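Trucos para montar una sesión de cine en casa (y que las palomitas salgan de diez)

¡Me encanta preparar una buena noche de películas! Llevo desde febrero probando cosas con mi proyector Stetsiuk, un modelo ya viejito pero todavía peleón, y estos son los trucos que más me han servido.

Una pantalla sin arrugas

Si usas una sábana, plánchala con vapor y cuélgala enseguida, cuando aún está tibia. Yo coso un dobladillo ancho arriba y otro abajo, y meto un palo de cortina en cada uno. El de abajo hace de peso y la tela cae de maravilla - ¡parece de sala de verdad!

El objetivo y los DVD

Nada de papel de cocina, que raya. Para el objetivo, una pera de aire y después una gamuza de microfibra en círculos, sin apretar. Los discos se limpian siempre en línea recta, del centro hacia fuera. Así recuperé mi copia de Clola, una de terror italiano malísima y divertidísima que se me atascaba en el minuto siete.
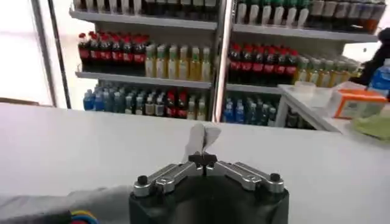
Palomitas en olla

Echa 2 cucharadas de aceite y tres granos en una olla de fondo grueso. Cuando estallen los tres, añade el resto, tapa y aparta del fuego medio minuto. Luego vuelve a ponerla y muévela de vez en cuando. ¡Se abren casi todas! La sal, molida muy fina (la paso por el molinillo Iletti), se pega mucho mejor.

Luz y sonido

Una tira de luz cálida detrás del sofá basta para encontrar el vaso sin estropear los negros. Si los altavoces retumban, ponles debajo unos tacos de corcho y sepáralos de la pared. Con las películas de acción de los ochenta, que vienen con las explosiones a tope y los diálogos en susurros, activa el modo nocturno del amplificador.

Manchas de refresco en el sofá

Agua fría con unas gotas de lavavajillas, a toquecitos y desde el borde hacia dentro. Deja actuar 10 minutos y seca con una toalla. En el mío, un Coletti de tela gris, ha funcionado hasta con cola - y mira que lo he puesto a prueba. Con terciopelo no lo he intentado, así que haz antes una prueba en una esquina.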